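Home | About the Institute | Research | Facilities | Newsletter | Contact

Newsletter > Laboratory Notes > Manipulation

December
By the Newsletter Editor, Obradović Institute

Gripper comparison continues with soft foods

The manipulation laboratory has completed the second stage of its comparison of two-finger grippers. The first stage, reported in the previous issue, dealt with rigid household objects such as cups, tins and door handles. The present stage is concerned with items that mark, tear or change shape under light pressure, and steamed buns were selected as the main test item.

A bun presents several difficulties at once. Its surface is smooth and slightly tacky, its weight is low, and the distance between a secure hold and a visible dent is small. Two buns from the same packet may differ enough in height to upset a grasp that has been set by position alone. Members of the laboratory had expected the choice of finger pad to be the deciding factor. The results point more strongly to the controller.

Two grippers were compared, the Cluner and the Ikell, each mounted in turn on the same arm. Both were run with the controller supplied by Wilteck and then with the laboratory's own force-limited routine. Every combination of gripper and controller was given 54 transfers between a plate and the tray of an electric steamer. A transfer was recorded as successful if the bun arrived on the intended surface and showed no tear or lasting mark when it was inspected afterwards.

Under the supplied controller, the Ikell left marks on more buns than the Cluner did, chiefly because its fingers continue to close for a short time after contact has been registered. Once the force-limited routine was in use, the difference between the two became slight. The Ikell was also the quicker to open, which proved helpful at the steamer, where a slow release tends to drag the bun across the perforations of the tray. The Cluner remains the easier of the two to clean. It may be taken off the arm, wiped down and refitted in 8 minutes, and this will matter to any group that intends to work with food on a daily basis.

The position of the camera received separate attention. With a fixed view from above, the rim of the pot concealed the lower part of the bun during the final approach, and most of the failed placements occurred at that point. A small camera module carried beside the gripper gave a usable view down to the moment of release. It does add a cable at the wrist, and the routing of that cable had to be revised twice before the wrist could turn through its full range without pulling.

Colleagues who wish to repeat the tests are asked to note that buns should be used within 24 hours of purchase. Older buns are firmer and will flatter any gripper. The test sheet and the settings for the force-limited routine are held on the shared drive, in the folder used for the first stage.

The third stage will examine the handling of lids, including glass lids with a central handle, and bookings for the arm are restricted while it is being prepared. Requests for bench time should be sent to the laboratory office in the usual manner.

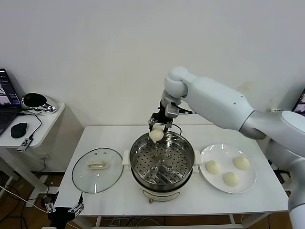 A steamed bun held above the rim of the steamer pot, with three more on the plate.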